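Desk clear-out and packing, the back bedroom

Home > Gallery > House > Moving out

Posted Jun 9, 2026

Quick one, no time. We're out of the flat in July and the back bedroom has to be done first as it's where everything got dumped. Promised the family I'd put pictures up as I go so people can shout if they want something. Shout soon please. Anything left with no name on it goes to the charity shop on the corner.

Rules, same as last time. Say what you want in the comments. First come first served. Ettore Parisi has first pick of the books, he asked back in the spring and I said yes, so no arguing.

The room itself – small, one window, radiator that knocks. Was a nursery before us, then a study, then nothing really. The desk came with the flat and stays with the flat, landlord has it on the inventory, so don't ask. Everything on it and next to it has to go somewhere.

Bags and cases first. We've got too many of them, always have. The Drivell holdall has gone to Nazareno Bianchini, who is coming for the bed frame as well. The old Fluda rucksack is going in the bin, the zip went on the way back from the coast and it was never any good after that. Cases are coming with us, they can be filled with clothes and save on boxes.
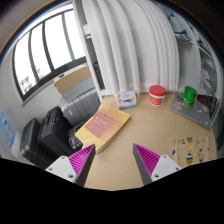 Boxes are the other thing. The Cirillo ones from the removal people are 115 pence each if you buy them flat, I bought 5 and then found the supermarket gives them away. Ask at the back door before nine, they crush them after that. Books in small boxes only!! I did a big one full of cookbooks last time we moved and the bottom came out on the stairs.

The silver suitcase, ribbed sides, with a brown cardboard box sat on top. Case is coming with us, not up for grabs.

The thick yellowy-orange book. Ettore, is this one on your list? If not it goes in the general pile.

White jar with the red lid. Kitchen stuff in the end I think, it will move to the kitchen box with the green tub.

Grey laptop with all the stickers on the lid. Not for giving away, before anybody gets excited. Stays out until last, I'm typing the lists on it.

Cream fabric with the little cartoon figures on. Found it folded up on the desk and can't decide. It would make a nice cushion cover for a small person if anyone sews. Two of you have small persons. Say so by the weekend or I'm keeping it.

Small black mesh bag. Very handy for cables, so that's what it's getting. Label on it or we'll never find the chargers again.

Still to do in here – top of the wardrobe, the shelf behind the door, and the drawer with the instruction manuals. I've thrown out the ones for things we dont own any more. Kept the one for the Nesow heater, it goes with the heater, and the heater is going to Nazareno if it fits in his car.

Removal quote came back at 449 for the lot, up to the third floor at the other end. Seemed fair. They want the boxes numbered and the room written on the side as well as the top, becuase the top is no use once they're stacked. Fat black pen, the thin ones don't show up.

Collection is any evening after six except Thursday. Ring the bottom bell, the top one's broken. Parking is free on the left hand side only, the other side is permits and they do check.

Kitchen gallery next, then the hall cupboard, which I'm dreading. If your name is on something already and you've changed your mind just tell me, I won't be offended.

Back to Gallery

Comments (3)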